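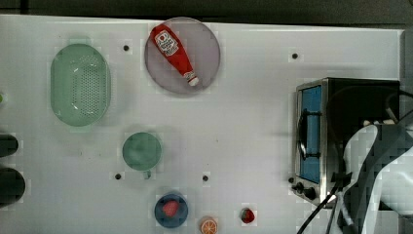
4.2 Was auf dem Tisch zusammengehört (und was nicht)

Startseite | Heft | Archiv | Suche

Ich gebe zu, dass ich mir diesen Teil der Auswertung anfangs viel einfacher vorgestellt hatte. Man legt ein paar Küchensachen auf eine weiße Platte, fragt Leute, was davon zusammengehört, und schreibt die Antworten auf. So stand es jedenfalls in meinem ersten Entwurf, und so habe ich es auch Endang Subramaniam erklärt, die mit mir kodiert hat (und die schon damals ziemlich skeptisch geguckt hat!). Am Ende hatten wir 1.861 Äußerungen im Korpus, und mindestens die Hälfte unserer Nachmittage ging für die Frage drauf, ob eine Erdbeere in einer Schüssel schon »angerichtet« ist oder bloß abgelegt.

Fangen wir mit dem leichten Fall an. Die Erdbeere in der blauen Schüssel (Abbildung 2, unten) wurde fast immer zusammen mit ihrem Gefäß genannt, also »die Schüssel mit der Erdbeere« oder »das Obstschälchen«. Wer so spricht, behandelt beides als eine Sache, und zwar auch dann, wenn gleich danach vom Aufräumen die Rede ist. Die zweite Erdbeere, die allein auf der Tischfläche liegt, bekam dagegen ganz andere Sätze ab: »die muss noch rein«, »die gehört da dazu«, »die hat wer vergessen«. Ein und dieselbe Frucht, könnte man meinen, aber sprachlich ist die eine versorgt und die andere ein offener Posten. Die Orangenscheibe daneben wurde meistens gleich mit eingesammelt, weil sie eben auch Obst ist und nah genug liegt.

Abbildung 2. Auslage »Sarkisberg«: Sieb, Teller mit Ketchupflasche, Becher, Schüssel, Obst und Minibackofen auf weißer Tischplatte, Aufsicht.

Schwieriger ist der Teller. Auf ihm liegt quer die Ketchupflasche, und dafür hat unser Kategorienschema zunächst schlicht kein Fach gehabt. Ein Teller trägt Essen, eine Flasche steht neben dem Teller, das ist die Ordnung, mit der die meisten von uns groß geworden sind. Liegt die Flasche nun auf dem Teller, dann fangen die Leute an zu erzählen. Eine Gruppe in Molach hat sich richtig festgebissen: Soll die Flasche abgeräumt werden, oder ist der Teller hier eine Art Tablett? Beides haben wir als »Deutung mit Handlung« kodiert, was mir bis heute ein bisschen grob vorkommt. Sơn Thân hätte lieber zwei getrennte Kategorien gehabt, und für eine Folgestudie würde ich ihm inzwischen recht geben.

Das grüne Sieb wiederum wollte offenbar zu gar nichts passen. Ich hatte fest damit gerechnet, dass es zum Obst geschlagen wird — Erdbeeren waschen, das liegt doch nahe! —, aber viele nannten es für sich oder zusammen mit dem Becher, und als Begründung kam dann »ist ja beides grün«. Farbe schlägt also manchmal den Gebrauch. Beim Becher selbst hat mich außerdem überrascht, wie oft er dem Minibackofen zugeordnet wurde, nach dem Muster »Frühstücksecke«. Der Ofen mit seinem Rahmen aus gebürstetem Edelstahl ist sowieso ein Sonderfall: Er wurde gern als Möbel behandelt, als etwas, das bleibt, wo es steht, während alles andere wandern darf.

Von den 1.861 Äußerungen ließen sich 1.664 einer Gruppe eindeutig zuordnen. Der Rest war gemischt, halb zurückgenommen oder so knapp, dass Endang und ich uns auch nach dem zweiten Durchgang nicht einigen konnten. In etwa 262 Äußerungen tauchte außerdem ein Wort fürs Spielen auf (»Kaufladen«, »Puppenküche« und Verwandtes). Ich hatte befürchtet, dass Spielessen die Antworten verzerrt, weil man mit einer Spielerdbeere ja nichts retten muss, bevor sie schlecht wird. Im September haben wir die betreffenden Stellen deshalb noch einmal gesondert gelesen. Auch wer ausdrücklich von Spielzeug sprach, sortierte nach Küche, nach Mahlzeit oder eben nach Farbe, und nur ganz selten nach »Spielkiste«.

Offen bleibt für mich die Frage nach dem Abstand. Die allein liegende Erdbeere wirkt ja auch deshalb übrig, weil um sie herum Platz ist. Ob sie dichter an der Schüssel noch dieselben Sätze auslösen würde, kann ich aus diesem Material nicht sagen. Die Auslage »Cunda«, um die es in Abschnitt 4.3 geht, hat dichtere Gruppen, dafür fehlt dort das Obst.

2 Kommentare | Teilen | Drucken

Kontakt | © Arbeitshefte Sebastian, 31.12.2024 | Nach oben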